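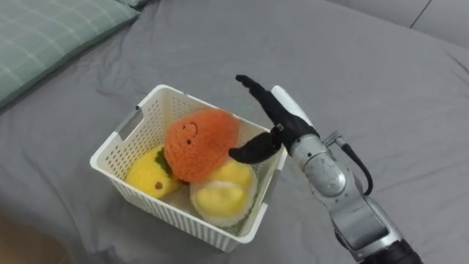
Bildergalerie: Ordnung im Schlafraum

Die Musterwohnung Plandon zeigt auf 105 Quadratmetern, wie sich Alltagsgegenstände mit einfachen Mitteln ordnen lassen. Die Galerie ist dem Schlafraum gewidmet. Zusammenstellung und Texte: Weidong Liang.

## Korb und Plüschfrüchte

Drei Plüschfrüchte im weißen Kunststoffkorb mit durchbrochenen Wänden. Die größte ist orangefarben und trägt ein gesticktes Gesicht.

## Bett und Kopfende

Graues Spannbetttuch, zwei graugrüne Kissen nebeneinander. Der Korb steht links, nahe am Kopfteil.
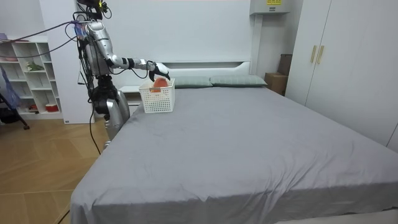
## Hinweise zur Nutzung

Die Aufnahmen dürfen für nichtkommerzielle Zwecke unter Angabe der Quelle »Wohnarchiv Okton« verwendet werden. Das Archiv umfasst derzeit rund 3000 Bilder. Druckfähige Fassungen sind auf schriftliche Anfrage erhältlich; der Bestand wird jeweils im Juli ergänzt.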